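3.2. Clasificación de la ropa antes del lavado

En la sección anterior describimos los hogares que participaron en el estudio y el modo en que guardan la ropa usada. En esta sección tratamos la etapa siguiente, que en la literatura sobre trabajo doméstico recibe poca atención: el momento en que la ropa sale del recipiente y se decide qué prendas van juntas. Llamamos a esta etapa «clasificación previa», siguiendo el término que ya utilizamos en el informe Tessier.

El registro comprende 281 cargas, recogidas en la localidad de Brukulach y en el barrio de Edell. De cada carga se anotó el tipo de recipiente, el lugar donde este se apoyaba, el color dominante de las prendas y el orden en que fueron separadas. Las anotaciones se introdujeron en la plantilla Jillix, cuya versión utilizada en este trabajo es la del 29 de marzo de 2025. Las cargas anteriores a enero se habían anotado a mano y fueron transcritas después con las mismas categorías.

Distinguimos dos formas de clasificar. En la primera, la ropa se vacía entera sobre una superficie y se forman montones. En la segunda, las prendas se levantan una por una desde el recipiente, se miran extendidas en el aire y se devuelven o se apartan. La segunda forma exige menos espacio, pero es más lenta cuando la ropa está enredada; una carga mediana puede necesitar hasta 30 minutos si contiene muchas prendas pequeñas.

El color es el criterio que aparece primero en casi todas las entrevistas. Los participantes hablan de «lo negro», «lo blanco» y «lo de color», y esta última categoría es la menos estable. Una prenda de color liso se asigna con facilidad. En cambio, una prenda que combina un fondo de un tono con una zona estampada de otro produce dudas, en particular si el estampado contiene blanco. En estos casos se observa que la persona sostiene la prenda por dos puntos y la deja colgar, para ver al mismo tiempo el tejido y el dibujo. La Figura 2 muestra un caso de este tipo: la tela verde azulada, con una parte estampada en azul más oscuro, blanco y azul marino, está levantada sobre la cesta, mientras que la ropa negra queda en el interior.

El segundo aspecto es la altura del recipiente. En las entrevistas, la cesta en el suelo se asocia con cansancio en la espalda, y varios participantes la suben a una silla antes de empezar. La silla no pertenece a la zona de lavado en sentido estricto – suele venir del comedor o de un dormitorio – y por esta razón no figuraba en nuestro primer inventario de muebles. La incluimos después de las dos visitas piloto. En la misma figura la cesta se apoya en el asiento de una silla de color beige claro, cerca de un electrodoméstico de lavado o secado.

Conviene señalar también la forma de la cesta. Los modelos rectangulares de paredes bajas permiten ver casi todo el contenido sin sacarlo, lo cual favorece la segunda forma de clasificar. Los cestos altos y estrechos obligan a vaciar, o bien a buscar con la mano sin ver. No disponemos de datos suficientes para afirmar que el recipiente determina la forma elegida, porque en muchos hogares la cesta se compró cuando el hábito ya existía.

Figura 2. Prenda con zona estampada, sostenida sobre una cesta rectangular con ropa negra. 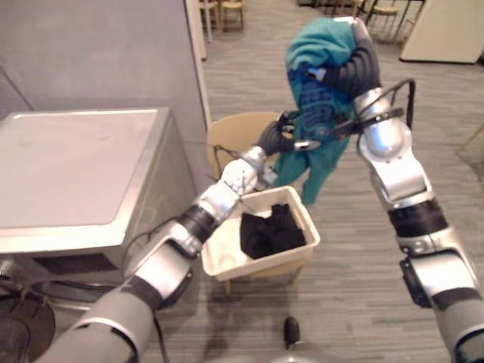 3.3. Prendas sin categoría

Una parte de las prendas no entra en ningún grupo y queda apartada hasta otra carga. Los participantes las dejan encima de la lavadora o las devuelven al fondo de la cesta. En la plantilla las anotamos con el código «pendiente», y solo se cambió este código cuando la prenda apareció de nuevo en una carga posterior del mismo hogar.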